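The Dullest Job in the Shop

Marisol Varela has spent most of her working life getting small parts out of one container and into another. She runs the assembly floor at Tovar, a maker of garden pumps, and on a normal shift her crew handles 2000 spacer rings. The rings come in mixed. Somebody has to pick out the ones the next bench needs and drop them in a bin.

"People hear about robots and ask me why we still pay anyone to do that," she said. "I ask the robot people the same thing."

The robot people, in this case, are a company called Leltetti, which writes control software for light factory arms. Its engineers do most of their work in simulation, where a bad grab costs nothing and a whole night of practice can run with the lights off. The job they have been working on looks a lot like Varela's: a round tray with a divider, rings in two colors, and a blue bin beside it.
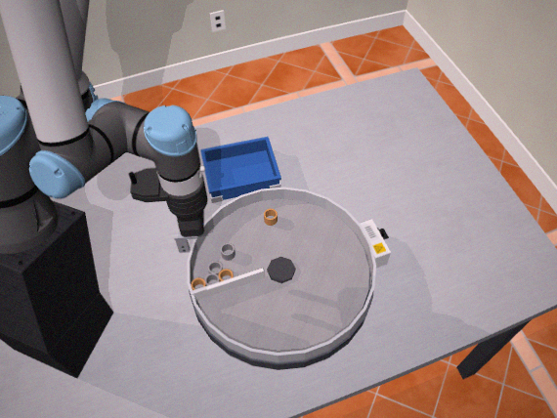
Orange and gray rings in the simulated tray, with the bin behind.

Palesa Dlamini leads the project. She picked rings on purpose. They are hollow, they roll, and they like to settle against whatever is next to them. A ring standing alone on an open floor is an easy pick for almost any arm sold today. Push the same ring against a wall and the fingers may have no room to close.

Dlamini's team scores each run on one question, whether the right parts ended up in the right place. Speed is recorded but kept off the main chart. She said early versions of the software were quick and careless, and the fast numbers made everyone feel better than they should have.

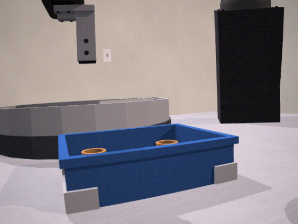 The drop is a smaller problem than the pick, though it has its own ways of going wrong. A part let go too high can bounce. A part set down too slowly eats up time, and a gripper that goes in too low can hit the rim. Leltetti's engineers spent 14 weeks on the release alone before going back to the grasp.

At Brorkovow, a test lab that rents out bench time to companies like this one, the software was moved onto a real arm in January. Out of 400 tries with scattered parts, the arm failed on only a handful. With crowded parts the misses climbed fast enough that the team stopped the test and went back to the simulator. Dlamini was not surprised. Real rings have burrs and oil on them, and the simulated ones were clean.

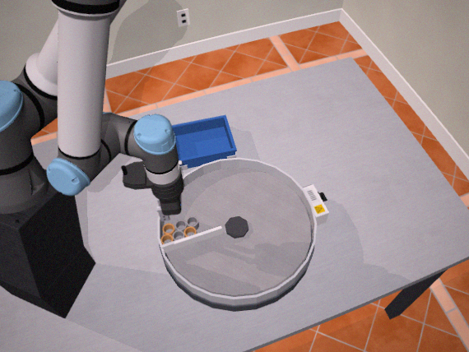 Crowding is the part of the job that people handle without thinking. Varela's crew will sweep a finger through a pile, spread it out, and take what they want. A robot has to be taught that moving the wrong part first can be the right step. When six rings are packed into the small space between a divider and the wall of a bowl, orange next to gray, a straight-down grab at one is likely to bump another. Leltetti's newer software is allowed to nudge before it picks. It is slower, and Dlamini thinks it is the only way forward.

The same trouble shows up at home. Gresum, a startup working on a kitchen arm, has been trying to empty a silverware basket for two years. Forks tangle. Spoons nest. The company now says it will sell first to cafeterias, where the forks can be kept apart from everything else.

Varela has agreed to take a Leltetti arm on trial at one bench. It will get the easy trays, and her crew will keep the full ones. She has cleared a spot near the loading door and is waiting on an electrician to run a new line.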